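Writing the rules down before the arms move

Irkmont's cell lead has run two-arm garment handling for long enough to distrust any procedure that fits on a poster. The cell's written practice now covers 8 pages, last revised in January, and the lead would like it shorter.
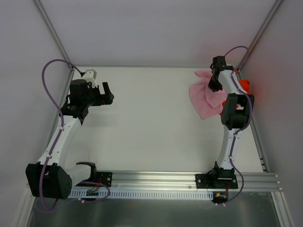
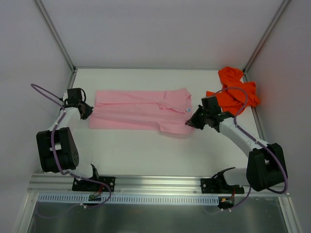
Two arms on a common rail, pink fabric on the table.

"The first rule is about shared space," the lead says. "Each arm has a zone. If one has to enter the other's, the second holds position until the first is clear." Speed in the overlap is capped at 60 percent of the normal setting.

Cable routing takes up two of the pages. "You check the loop at full reach, at the start of every shift. A clip that has moved gets logged — even if it looks fine."

The document was drafted with Naylor, whose site at Surkdale uses the same checklist with four items removed. The lead does not object. "They have a different enclosure. What I object to is removing an item without recording who approved it."

Stop tests remain the point of disagreement. Naylor runs them weekly; Irkmont runs them at each shift change and intends to continue.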